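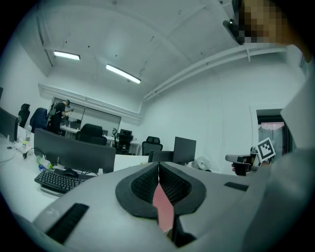 Dario Dal Bello told us in the first week that he did not mind teaching a machine his job as long as somebody could tell him what his job would be afterward. We are putting that at the front of this report because most of the work since then has been an attempt to answer him.

Costora workplace automation grant
Progress report to the Pisau fund, second period
Prepared by Ada Parisi

Where the work stands

The grant covers the move of light packing and sorting tasks at Costora from fully manual work to shared work, where a robot arm does the repeat handling and a person sets up, checks and corrects. In the first period we chose the tasks. In this period we recorded demonstrations with hand-held grippers and started training on them. The recording is done by the packing staff themselves, on paid shifts, in the upstairs office.

We planned for 80 hours of usable recordings by the end of July and reached that number on time. Three tasks are covered: placing flat items into sleeves, sorting returns by size, and closing small cartons. The first two are in good shape. Carton closing is behind. People fold the flaps in different ways, and the recordings do not agree with each other well enough to train on. We have stopped collecting for that task until the team settles on one method.

What has changed for staff

Recording is slower than packing. A person who closes cartons all morning without thinking about it has to hold the grip steady, keep the fingers in view and start again when an item slips. Several people reported sore wrists in the first weeks. We cut sessions to half a shift, and complaints dropped. Wrist soreness has not gone away for everyone, and we have asked Dumlao, who supplies the grippers, for a lighter grip. We do not have a delivery date.

Pay was the other early problem. Packing staff earn a small output bonus, and hours spent recording produced no output. For the first month this meant that people who agreed to help took home less. That was our mistake. Recording hours now count at each person's average bonus rate, and the shortfall was paid back.

No jobs have been cut. Three packers have moved into a new role, cell operator, which carries a higher grade. The role covers loading, clearing jams, checking finished work and marking errors for retraining. It is steadier work on the body, with more standing still, and two of the three like it. The third has asked to go back to the packing line for part of the week and we have agreed.

Questions we have not settled

Staff have asked who owns the recordings and whether they can be used to judge individual speed. Our written rule is that they cannot. Names are removed before the files go to Ivus for training, and supervisors have no access. Some staff remain doubtful, and a signed agreement would help more than a notice on the wall. A draft is with the staff representatives.

We also have no good answer yet for people who do not want to record or operate a cell. For now they stay on the line. If the sleeve task moves over fully next year, there will be fewer places there, and we would like to talk about retraining money before that point.

Spending

Spending is under plan on equipment and over plan on staff time – mainly the bonus correction and the shorter sessions. We ask to move the unspent equipment money to the staff line. The total does not change.

Next period

– Run the sleeve cell alongside the manual line for 3 months and compare error rates.
– Agree on one carton method with the packing team, then restart recording.
– Sign the recordings agreement.
– Write up the cell operator role, with its grade and training steps, so that it can be posted to all shifts.

Error figures from the sleeve cell will be sent separately once the first month of side-by-side running is complete.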